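Washing old stuffed toys — machine or by hand?
Forum: Laundry and Fabric Care

kusum_dixit
July 23, 2021
I have a box of plush toys from my sister's attic in Trundstead. They smell musty and I want to pass them on to my niece. Can they go in the washer, or is that asking for trouble?

bratilstead_dev
Machine, cold, gentle cycle, inside a zippered pillowcase. I did a whole box in January and lost one button eye. Air dry only. The dryer melts the tips of the pile and it never feels soft again.

S. Bajpai
Disagree. Anything old should be done by hand. You don't know what the stuffing is, and some of it clumps once it's soaked. Surface clean with a damp cloth and a little dish soap, then brush it.

kusum_dixit
Most are plain brown bears. The pink one worries me, mainly the fluffy patch on the side and the string.
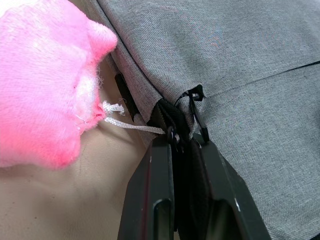

Pink one, side with the cord

Babita U
I'd leave that one out of the washer. A braided cord can catch and pull the seam open. Tie it up short or stitch it down first. Brush the pale patch dry before you do anything else — a pet slicker brush works.

bratilstead_dev
The pillowcase takes care of the cord. I've washed pull-string toys that way with no problem.

S. Bajpai
And if there's a music box on the other end of it? Squeeze the toy and check. Those can't get wet.

kusum_dixit
Didn't think of that. I'll check tonight and start with the bears.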